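Town Band Help > Woodwinds > Clarinet family

Moving from third clarinet to bass clarinet for a community band, where do I start?

Damian Olszewski

Hi everyone! I've been lurking here for a while and finally have something to ask. I play third clarinet in our town band (came back to it two years ago after a very long break) and I love it. Our bass clarinet player is moving away, and at the end of rehearsal on Friday our director asked whether any of the clarinets would like to take over the part. My hand went up before my brain had caught up with it.

I'm so excited. I've sat in front of that sound for two years and it makes my chair hum. The band owns a Bundesier bass, the kind that goes down to low E flat, and I get to take it home for as long as I'm in the chair. It comes with a case, a neck strap, a floor peg, and a mouthpiece that looks as if it has been through a few people.

Now the worries. Our winter concert is in February and the big piece is the Marciniak overture, which has a bass clarinet solo near the end. It's only eight bars, but the rest of the band is holding one soft chord and there's no place to hide. I took the horn home over the weekend and this is where I am:

Low notes are wonderful. I could play low G all day.

Anything above the break is a squeak, a grunt, or the note I wanted an octave and a half too low. On my regular clarinet I cross the break without thinking about it.

I run out of air halfway through every phrase.

I can't work out how high the peg should be. If I set it so the mouthpiece reaches me, the neck points at my nose.

I'm using a strength three reed because that's what I use on my regular clarinet. It was in the case, so I don't know how old it is.

Also, the part for one of our marches is in bass clef, and I can't tell if I'm supposed to be reading it an octave away from where it sits or what. The rest of my folder is in treble clef like normal.

I can practice most evenings once the house has settled down, usually after 8 p.m., for half an hour or so. Is that enough to be ready? And should I buy a different mouthpiece before I do anything else? I've seen Lirnico ones mentioned on here a few times. I can spend up to $100 without a family discussion.

Thank you all, I've learned a ton from this site already!

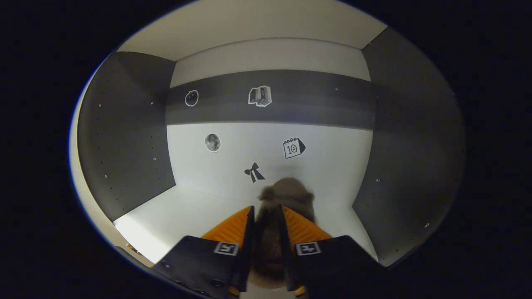 The apple and the books, on the dark band along the back wall.

Dinesh Mittal

Damian, welcome to the bottom of the band! You're going to have a great time down here. I made the same switch when I was well into my forties and I've never asked to go back.

Let me take the squeaks first, since they're what makes people give up in the first month, and there's a decent chance they aren't your fault. When you put the two joints together there's a little bridge lever that connects the upper one to the lower one. If it's off by a hair, notes will come out that have no business coming out. Line it up with care, and hold down the keys that lift the lever on the upper joint while you twist so that you don't bend it. On the Bundesier I played for years the bridge was fussy, and a repair person fixed it while I stood at the counter.

Next, the neck. It has to go all the way in and be straight. On a lot of basses the register mechanism runs up onto the neck, and if the neck is turned a little the vent stays open or won't open enough. Play low G, then add the register key, and watch the vent. Have somebody else look if you can't see it.

If all of that checks out, then it's you (sorry!), and it's almost always one of two things. Regular clarinet players bite. We're used to a firm grip on a small mouthpiece, and we bring that grip with us. On the bass you want more mouthpiece in your mouth than feels polite, and a looser lower lip. Try this: play a long low E, take in a tiny bit more mouthpiece, play it again, and keep going until the sound goes wild. Then back off a little. The spot just before wild is where you want to live.

The other thing is the first finger of your left hand. Above the high C or so (written, I mean, the C two ledger lines above the staff) you need the little hole in the first finger plate open. You don't lift the finger, you roll or slide it down so it's off the hole but still holding the plate shut. Practice that one movement by itself. I did it for a week on the pencil I was supposed to be writing with at work.

For the peg: sit the way you'd sit to play with your feet flat, and bring the instrument to you. Please don't go to the instrument! The mouthpiece should come in flatter than on your regular clarinet, closer to how a tenor sax player holds it. If the neck is aimed at your nose the peg is probably set too high, or the body is too upright. Bring the bottom in toward your chair a little, or put it out in front, and see which one lets your neck relax. Then mark the peg with a bit of tape so you never have to think about it again.
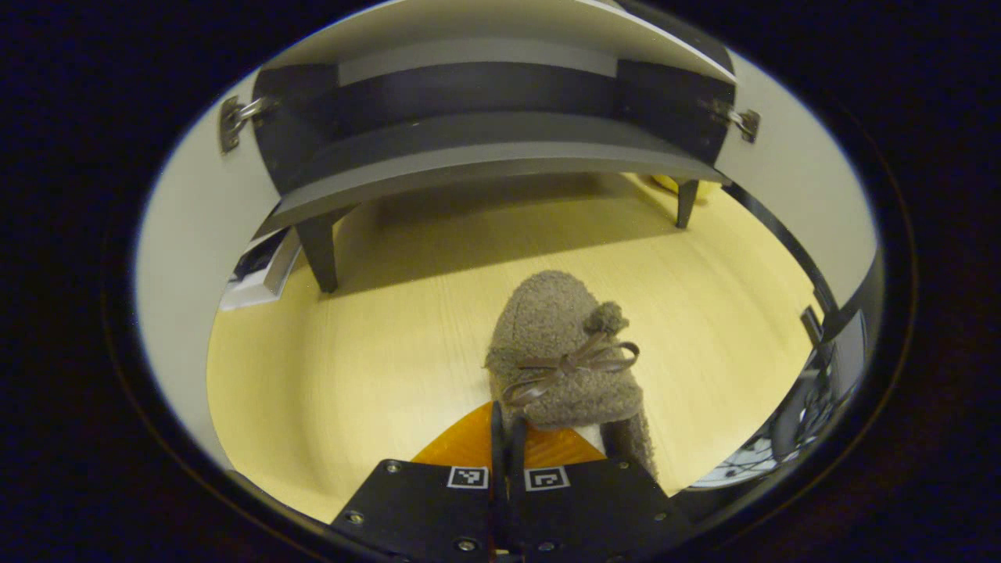 Once the peg is sorted, work on your air, and work on it separately from the notes. You're filling a lot more tube than you were. I'd do long tones for the first five minutes of every session, starting on low G because you already love it, and going down by half steps to the E flat. Play each one soft, get louder, get soft again, and stop before you're desperate. Don't try to beat your last time. The goal is an even sound, and the length will come by itself over a few weeks.

And mark your breaths in the part! Regular clarinet players in a section can sneak a breath whenever they like because someone else is covering. You're on your own now. Look at what the tuba and the bari sax are doing and breathe where they don't. I write a big comma in pencil and then obey it even when I feel fine.

For your eight bars in the Marciniak, I've played it twice and it is gorgeous. It sits right across the break, which I'm guessing you've noticed. Learn it slowly, backwards. I mean play bar eight until it's easy, then seven and eight, then six through eight. By the time you get to the beginning you're always playing toward something you know. I set my metronome at 50 and left it there for longer than I wanted to. There's a breath after the tied note in the fourth bar that doesn't hurt the line at all, and your director will probably let you take it if you ask.

Half an hour an evening is plenty. I'd take that over three hours on a Sunday any week of the year.

Reeds: throw out the one from the case. Start with bass reeds at a two and a half, maybe even a two. A box costs me more than $20 where I live, so I rotate four of them and they last me a good long time.

Oh, and swab it. The neck too. So much water ends up in that neck.

register_key_rita

I don't play bass, I play flute, but my stand partner's husband does and he says get a new mouthpiece right away. He has a Lirnico and swears by it. He also has a Bivo clip-on tuner that he puts on the bell. Good luck with the solo!!

Barrelhouse

Adding to what Dinesh said because he covered the playing side so well. I look after the music for our band, so the bass clef thing I can help with!

Bass clarinet parts come in two flavors mainly. The common one is treble clef, and you finger it exactly as you would on a regular clarinet, and it sounds an octave lower than a regular clarinet would. No thinking needed. The other one is bass clef, still in B flat, and there the sound is only one whole step below what's printed. So for you, with your fingers, you read the bass clef note and then finger it an octave higher than where it's written. The C in the second space of the bass clef gets the fingering you'd use for middle C in treble. Write three or four notes in pencil at the start of the march, get your bearings, and after a page or two it'll feel normal.

Do check the top of the page, though. Now and then you'll find a part in A, or a part that's meant for some other low instrument and got put in the bass clarinet folder years ago by someone hopeful. If it sounds terrible against the tuba, go and look at the score. We have more than 300 titles in our cabinets and I've found that mistake in a good handful of them.

On the mouthpiece, I'd go a little slower than Rita's friend. A new one can make a huge difference, but you won't know what you like until you've had a month of playing. Take the old one out in good light and run a fingernail very gently along the tip and the side rails. If there's a chip, yes, replace it now. If it's clean, spend a few dollars on fresh reeds, have the bridge looked at, and hold on to the rest of your $100. Ask your band first too - if the horn belongs to them they may pay for a mouthpiece that stays with it. Ours did.

One more thing on the air question. Try the solo standing up at home with the strap, just for fun. Some people find they breathe lower that way, and then they can sit down and look for the same feeling. Didn't help me much, but two of our clarinets love it.

Damian Olszewski

Oh wow, thank you all so much! Quick report. The neck was turned. Not by much, but I straightened it and the clarion G just came out, plain as anything, and I yelled loud enough that my daughter came downstairs.

I'm also a biter, no question. Took in more mouthpiece and scared myself, then backed off like Dinesh said. High stuff is still shaky and the finger roll is going to take me a while. New reeds are on order in two and a half. The mouthpiece tip looks fine to me, so I'm holding off on the Lirnico for now.

Barrelhouse, I penciled in the first line of the march and played it straight through. So much easier than I was making it! I'm going to ask about the breath in bar four at the next rehearsal.

Dinesh Mittal

Love it! Check that neck every time you put it together, it'll try to drift on you. And come back after the concert and tell us how the solo went.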